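Zwischenbericht zum Vorhaben »Sortimentsentwicklung Frische und Haushalt«
Stekdale Handelsberatung, Stand: September 2021
Empfänger: Geschäftsleitung Azevedo

1. Stand der Arbeiten

Seit dem letzten Bericht vom März wurden die Befragung der Haushalte und die Auswertung der Regaldaten abgeschlossen. An der Befragung haben 969 Haushalte teilgenommen, geplant waren weniger. Die Rücklaufquote lag in den ländlichen Gebieten höher als in den Städten. Die Rohdaten liegen bereinigt vor und wurden an die Abteilung Einkauf übergeben. Die Marke Lorano war in allen Teilgebieten bekannt, wurde aber überwiegend mit Backwaren verbunden und kaum mit den übrigen Warengruppen.

Die Handelsmarke Dakovard wird vor allem über den Preis wahrgenommen. Bei Haushalten mit Kindern liegt sie in der Wiederkaufabsicht vor Lorano, bei Einpersonenhaushalten dahinter. 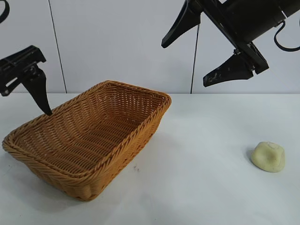 Für die Auswertung der Regaldaten wurden 163 Filialen herangezogen. Sieben davon mussten nachträglich ausgeschlossen werden, da sie im Erhebungszeitraum umgebaut wurden. Die Ergebnisse ändern sich dadurch nicht wesentlich. In den verbleibenden Filialen zeigt sich, dass neue Anbieter zuerst bei Saisonartikeln Regalfläche gewinnen und erst später im Dauersortiment. Der Einkauf sollte diese Artikel deshalb früher im Jahr beobachten als bisher.

2. Abweichungen vom Arbeitsplan

Die Gespräche mit den Filialleitungen haben sich um rund drei Wochen verschoben. Grund waren Urlaubszeiten und die Umstellung der Warenwirtschaft. Die Leitfäden wurden in der Zwischenzeit gekürzt, ein Gespräch dauert jetzt höchstens eine halbe Stunde. Zusätzliche Kosten sind nicht entstanden. Der Posten Reisekosten wurde bisher nur zu einem kleinen Teil in Anspruch genommen, weil die meisten Gespräche telefonisch geführt wurden. Wir schlagen vor, den Rest für die Testphase umzuwidmen, und bitten hierzu um schriftliche Zustimmung.
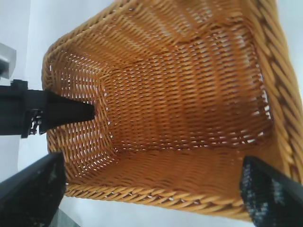 Die Schnittstelle zum Kassensystem ist weiterhin offen. Bonddaten werden derzeit als Datei geliefert und von Hand eingelesen. Für die laufende Phase reicht das aus, für den Filialtest nicht. Eine Klärung mit der IT von Azevedo ist angefragt.

3. Warengruppe Haushalt und Aufbewahrung

In dieser Warengruppe ist die Markenbindung am schwächsten. Viele Befragte konnten keinen Hersteller nennen, auch wenn sie den Artikel täglich benutzen. Entschieden wird nach Größe, Farbe und Preis, oft ohne vorherige Absicht. 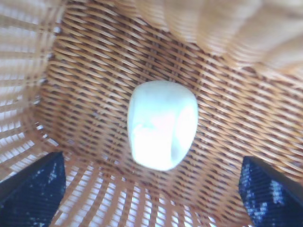

Für den Filialtest ist eine Zweitplatzierung neben den Backwaren vorgesehen. Die Artikel sollen dort nicht gestapelt, sondern offen gezeigt werden. Bei einem geflochtenen Korb etwa muss der Kunde von oben hineinsehen und den flachen Boden erkennen können, auch wenn nur ein einzelnes kleines Teil darin liegt. Preisschilder gehören an die Regalkante. Die Belegung der Testflächen stimmen wir mit dem Vertrieb ab.

4. Nächste Schritte

Gespräche mit den Filialleitungen abschließen
Auswahl der Testfilialen vorlegen
Schnittstelle zum Kassensystem klären
Entwurf der Preisstaffel für Dakovard an den Einkauf geben

Die Entscheidung über die Testfilialen benötigen wir vor Beginn des Weihnachtsgeschäfts. Andernfalls verschiebt sich der Test in das kommende Frühjahr, und der Schlussbericht wird entsprechend später vorgelegt.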